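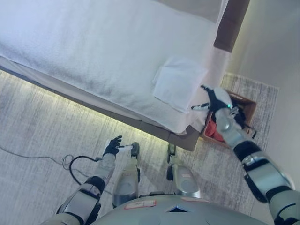

Rullance opens its cellar to trade visitors in November, when the vines are close to flowering and the tanks from the last vintage are mostly settled. The tour began at 10 am at the receival bin and followed the fruit through to bottling. The estate grows Riesling and a smaller area of Chardonnay on grey loam over fractured shale. All of it is dry-grown apart from the Saithong block, which sits on a shallow northern slope and has drip lines for use in severe summers.

Saithong is the older planting and the source of the reserve Riesling. Vines are cane-pruned and shoots are positioned vertically. Leaves are plucked on the morning side only, as exposure on the western side has given coarse skins and elevated phenolics in warm years. The mid-row sward is mown and thrown under vine. There was light powdery mildew pressure at the lower end of the block, where air drainage is poor, and the sulphur program had been tightened accordingly.

Fruit is hand-picked into shallow crates and goes whole-bunch to a pneumatic press supplied by Sokuden. The press is a closed-membrane unit with a 33-hectolitre drum. The cycle is long and the pressure steps are small, with few rotations between them. Free run and light pressings are kept together. The cut to heavy pressings is made on pH and taste, and the heavy fraction is fined separately before any decision about blending. We tasted both fractions from the last vintage side by side. The pressings had more weight and a faint bitterness at the back, and would be useful in small proportions.

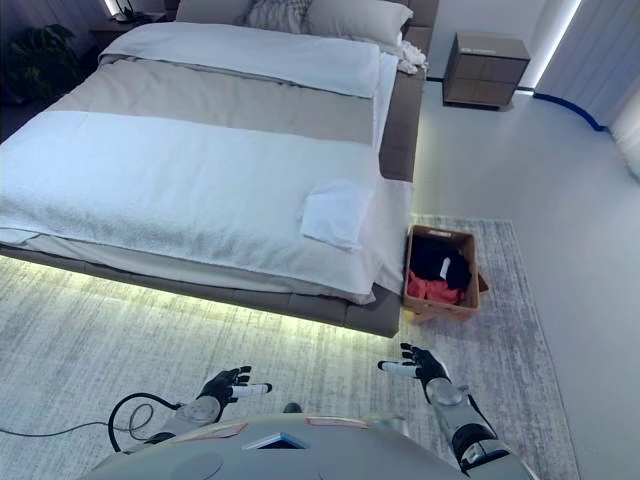

Juice is cold-settled overnight and racked at moderate turbidity. The winery stopped using very clear juice after several sluggish ferments, and now accepts some solids in return for better yeast nutrition. Most parcels are inoculated. Two are left to ferment without added yeast, both from the top of Saithong, and these are monitored more closely for volatile acidity. Ferments are stopped by chilling when the acid and sugar are judged to be in balance, then sulphured and racked off gross lees.

The Chardonnay goes to older French puncheons. Malolactic conversion is partial and varies by year. Stirring has been dropped altogether. From barrel, the wine showed white peach, a little struck match and firm acid, with the oak well in the background.

Restar is the estate's second label and takes the fruit that does not make the reserve or the standard bottling. It had been described to us as an entry-level wine, which undersells it. The Riesling under this label is dry, lime-driven and quite austere, and will need time. It makes up more than 60 per cent of volume, so its quality matters a good deal to the business. Stabilisation is by conventional chilling with seeding, and protein stability is handled by bentonite at the juice stage where possible — the winery has found that late bentonite additions strip aroma. 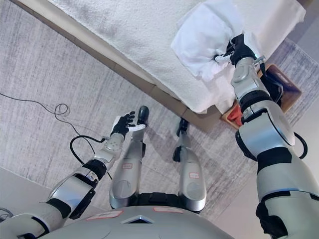
White cloth held against the terry covering, near the corner.

Bottling is done on site under screw cap. Dissolved oxygen is measured at the tank outlet, at the filler bowl and in finished bottles. The filler was idle during the visit, although the line was open for inspection. Headspace is flushed with nitrogen ahead of capping. The weak point is the transfer hose between the final tank and the filter housing, where pick-up has been recorded at the start and end of each run, and the first and last bottles are set aside for that reason.

The tasting closed with two back vintages of the reserve Riesling. The younger was still tight, with citrus pith and a chalky finish. The older had moved to toast and preserved lemon, and held its acid well; I would drink it over the next few years. Tastings for the trade are by appointment, and the gravel road past the Saithong gate is rough after rain.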